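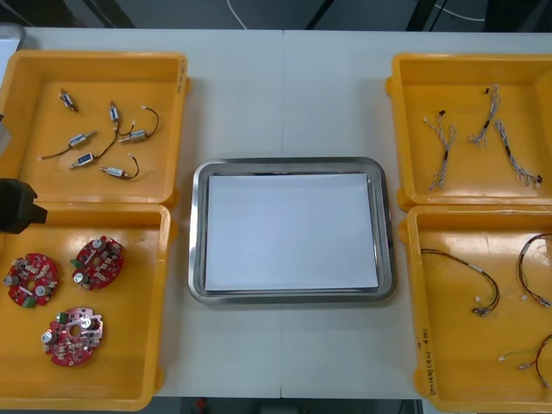

From: Toivo Kinnunen
To: Ditcombe Writers and Readers list
Date: 7 February 2020
Subject: Re: Banned verse evening – second half

On the list yesterday Guselow wrote:
> Are we still hoping to read from the Korninard prison poems? I can only find
> the one translation and it leaves out the last 18 lines.

Dear all,

Yes please, very much so! I have the longer version at home (a battered old thing, lent to me years ago and never asked for) and the missing lines are in it, including the bit about the censor's umbrella, which I'm terribly fond of. I'll type them up and send them round.

The petition for Castillo stood at 2,751 names when I looked after supper – lovely to see, and thank you to everyone who pestered their cousins. It stays open until April, so do keep pestering.

The upstairs room seats 60 and I'd guess we'll have about 20 readers, so could each of you keep to one poem, or two if they're very short? Mine is short, I promise.

Warmest wishes,
Toivo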